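Caisson fermé : comment traiter les joints verticaux entre panneaux et montants métalliques ?
Posée le vendredi 24 mai 2019 — 364 vues — 2 réponses

Je termine un caisson ouvert à l'avant : trois parois gris clair, montants métalliques dans les angles du fond, plateau blanc. Les panneaux viennent de chez Kadus, 1 365 mm de long. Depuis janvier, un jour s'ouvre entre panneau et montant, surtout à gauche. J'ai essayé un acrylique Zirgate, qui a fissuré en quelques semaines.

Vues de l'intérieur : 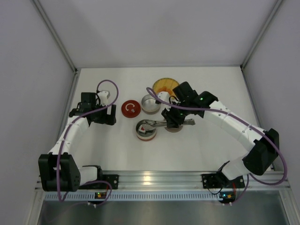
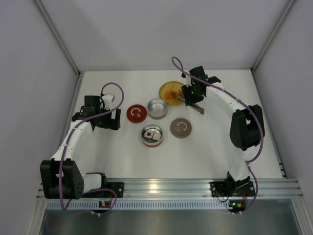

Le local n'est pas chauffé la nuit. Faut-il un mastic plus souple, ou reprendre la fixation des panneaux ? Je voudrais éviter le silicone, car les parois seront repeintes.

Réponse 1 (acceptée)
L'acrylique ne suit pas, c'est normal à la jonction de deux matériaux qui se dilatent différemment. Déposez l'ancien cordon en totalité, dégraissez le métal, posez un fond de joint, puis un MS polymère. Le mastic ne doit adhérer que sur deux faces — panneau et montant — sinon il se déchire. Vérifiez sur la fiche technique qu'il accepte la peinture. Côté fixation, un seul point fixe par panneau, les autres en trous oblongs, avec une vis tous les 200 mm.

Réponse 2
Moi j'ai mis du Nondex partout, ça tient. Sinon un profilé en U de chez Wike et pas de mastic du tout.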